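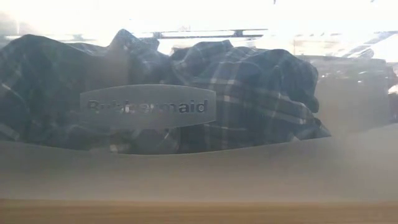
Genalyn Talavera 来信认为,示范数据的多少并不要紧,要紧的是同一块布每次放进箱子之前是否经过了真正的打乱;倘若操作员习惯性地把布拎起来、抖一下、再松手,那么所谓的随机初始状态不过是同一种状态的若干次重复,模型学到的也只是这种习惯。她在信中还问,我们为何坚持使用半透明的收纳箱,而不换成四壁敞开的浅盘,后者对侧面相机显然友好得多。

这两个问题在组内讨论过多次,始终没有形成书面意见。现借本博客作一答复,同时把二月以来的采集规程作一次整理。以下内容仅代表我个人的看法,规程本身以组内文档为准。

## 一、关于任务

本阶段的任务名为“箱内取布”,项目代号 Fikska。操作员以主从遥操作的方式控制机械臂,从箱中抓取一件织物,提离箱口,移至桌面左侧的放置区,松开。每完成一次,记为一条示范。示范数据包括各路相机的图像、关节角度、夹爪开合量以及操作员的输入,统一按时间戳对齐后存入 Nimska 数据库。

任务的难点在于抓取之前。织物没有固定的形状,堆成一团之后,哪里是单层、哪里是数层叠压,从外面往往判断不出。格子布在这一点上比纯色布略有帮助:条纹遇到褶皱会弯折,折得越急,说明布面收得越紧。我们在第一批材料中选用深色格纹布,理由即在于此。纯色布的示范另行采集,不与格纹布混在同一批次,以便日后分别评估。

## 二、关于初始状态

Talavera 的批评是成立的。二月份的第一批数据,共 41 条,事后逐条回看,布在箱中的形态确实过于相近。多数是中间隆起、两侧平缓的一堆,最高点偏向操作员惯用手的一侧。用这批数据训练出的策略,抓取点几乎总是落在同一片区域,布堆换到另一端之后,夹爪仍然朝原处下探。

此后规程作了如下修改。

- 每条示范开始之前,由不参与遥操作的另一人负责放布,操作员不得插手。
- 放布方式从预先打印的清单中按顺序执行,包括投落、推挤、对折后翻转、沿箱壁塞入、先摊平再从一角提起等。
- 放布完成后,先存一张侧面静态图,再开始记录。静态图仅用于核查初始状态的分布,不进入训练集。
- 每采满 20 条,停下来把静态图并排查看。若布堆的位置或高低过于集中,下一组即优先选用尚未出现的放法。

最后一条执行起来颇费时间,也最容易被省略。我曾经主张改用程序自动判断,以布面在图像中的轮廓作聚类,后来放弃了。轮廓相近的两堆布,内部的叠压关系可能全然不同,聚类结果看上去整齐,对放布的人却没有多少指导意义。目前仍由人工查看,查看人须在记录表上签名。

## 三、关于箱子

使用半透明箱的理由有两点。

第一,部署环境如此。Briltville 站点现有的周转箱均为半透明塑料箱,侧壁呈磨砂状,短期内不会更换。若在浅盘中采集,再到深箱中运行,箱壁的遮挡、箱口的高度以及夹爪进入时的角度限制都要重新适应,节省下来的工夫最终仍要补上。

第二,侧面视角并不因箱壁而失去价值。透过磨砂塑料,布的纹理固然发虚,堆放的高低起伏仍然可辨。箱壁下部比上部更不透光,那一段基本看不到布,因此侧面图像只能用来判断上半部分的走势,底部的情况须由俯视相机补充。这是已知的限制,标注人员应当了解,不宜凭侧面图像推测箱底是否还有余布。

至于箱壁上凸起的商标牌,组内曾有人提议贴住或磨去,担心模型把它当作定位的依据。我的意见是保留。若箱子的朝向始终不变,商标牌确有可能成为捷径;解决的办法是在不同批次之间更换朝向,让有商标牌的一面和没有的一面都出现在侧面相机之前。贴纸本身也是一种标记,贴上之后问题并未消失。

## 四、关于光线

侧面相机的背景过亮,是目前图像质量上最明显的不足。上方大片发白,远处的物体几乎没有边缘。Cyprian Nowicki 建议在相机对面加装遮光帘,并把曝光固定在较低的一档。前一项已经列入下月的采购,后一项我持保留态度:曝光压低之后,深色格纹在箱内会更暗,浅色条纹虽仍可见,褶缝之中恐怕只剩一片黑。较稳妥的做法是先装帘,再按箱内布面的亮度重新确定曝光值,并在 Mohmand 采集程序的配置中写死,不允许操作员临时调整。

已经入库的过亮数据不予删除,另加光照标签,训练时按比例抽取。部署现场的光线不会比我们这里更好控制,留一部分这样的图像是有益处的。

## 五、关于失败的示范

来信没有提及这一项,但与前面所说相关,一并说明。

布未抓住、抓住后中途滑落、夹爪碰触箱壁,这三种情形在旧规程中一律当场删去。现行规程改为全部保留,由操作员在结束时选择类别,复核人再确认一次。两人意见不一致的,归入待定,不参与训练。第二批共采集 59 条,其中 2 条归入待定,均为布被提起后又有一角挂在箱口,操作员认为成功,复核人认为不成功。“提离箱口”的定义因此补充了一句:布的任何部分不得与箱体接触。

操作员在失败之后立即重试的,不另起一条,连续记录至完成或放弃为止。此类示范对恢复行为的学习有用,但长度往往是普通示范的数倍,抽样时应按时间段切分,避免其在训练中所占比重过大。

## 六、尚未解决的事项

一是织物的更替。同一块布反复抓取之后会变软,褶皱也更容易塌下去,与新布的表现有差别。目前只登记了布的编号,没有登记累计使用次数,拟从下一批开始补记。

二是放布人员的轮换。清单虽已统一,各人的力度仍然不同,静态图上看得出来。Talavera 若有合适的办法,欢迎继续来信。

三是两件织物同箱的情形,暂不采集,待单件任务的评估结果出来之后再议。新版记录表已放入组内共享目录,旧表自下一批起停用,手头仍有未录入旧表的同事请在换帘之前交给我。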